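The case for folding towels on a table
Dorottya Deák
12 September 2025

Most people I know fold their towels standing up, with the top edge held under the chin and the rest hanging down in front. I did it that way until March, when I moved into a flat in Grarngate with one narrow airing cupboard. My towels did not fit in it. I had the same towels as before, and the shelf was only slightly shorter, but the piles leaned and the door would not close.

My view now is that towels should be folded on a table, lengthwise first, and that the chin method should be given up by anyone who has a table to use. I don't think this is a matter of taste. A towel folded in mid-air is pulled down by its own weight, so the two halves rarely meet. You correct one corner and the other drops. On a flat surface the cloth stays where you put it and you can see the edges.

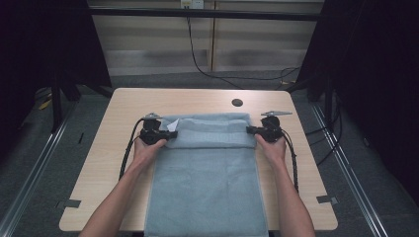

Why the corners matter

The far corners decide the rest of the fold. If they are held down square and level with each other, the band across the top will be straight and the sides will run down parallel. If one is a little lower than the other, the error grows with every fold, and by the third you have a wedge. Smoothing the middle with your palm does nothing for this, though it is what most of us do first.

It also helps to let the near end of the towel hang over the edge of the table. I used to think I needed a surface as long as the towel, and I put off changing my habits for that reason. A small table does well enough. The part hanging down keeps a slight pull on the part lying flat, and the wrinkles mostly go.
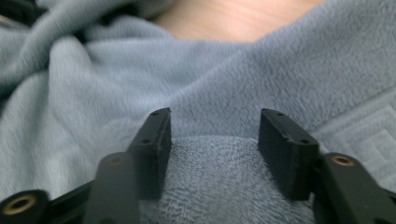
Fabric makes some difference. Terry cloth grips itself, so once it is doubled over it tends to stay. Fleece slides and puffs up, and needs a firmer press along the crease before you let go. I would not fold either of them warm from the dryer, as the crease seems to spring back. I know people who disagree with me on that, and they may have better dryers.

The usual objection is time. My sister timed me once, without being asked, and said a bath towel took me 20 seconds. She can do one under her chin in less. I accept that. But she refolds half of hers when she puts them away, and she did not count that part. 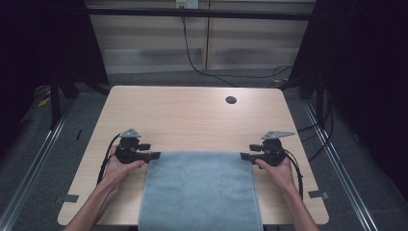
A second objection is that nobody looks inside an airing cupboard. True, but I look inside mine every morning, and I have to get a towel out without bringing down the ones on top. A long strip folded into a block with its rounded side facing out can be pulled from the middle of a pile. A wedge can't.

I have less patience with the shops. Standano sells a plastic folding board, and Shehu has a set of 4 shelf dividers for keeping piles upright. I bought the dividers. They held up my bad folding for a week or so and took up room that could have gone to another hand towel. They are now in the shed, between seed trays.

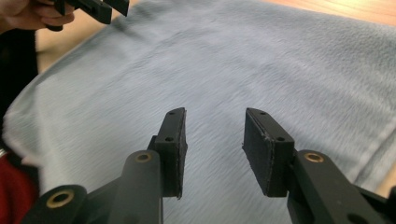
What I would change first

If you only change one thing, make the first fold lengthwise. Many of us were taught to bring the short ends together, and that leaves a wide, floppy square that has to be squeezed onto the shelf. A long strip can be folded again in halves or thirds to suit whatever depth you have. Measure the shelf before you settle on one. Mine takes thirds for bath towels and halves for hand towels.

Blankets I am less sure about. The same rule works for a small throw, but a full-sized one needs two people or a clean floor, and I have not found a way round that. For now mine lives on the back of the sofa.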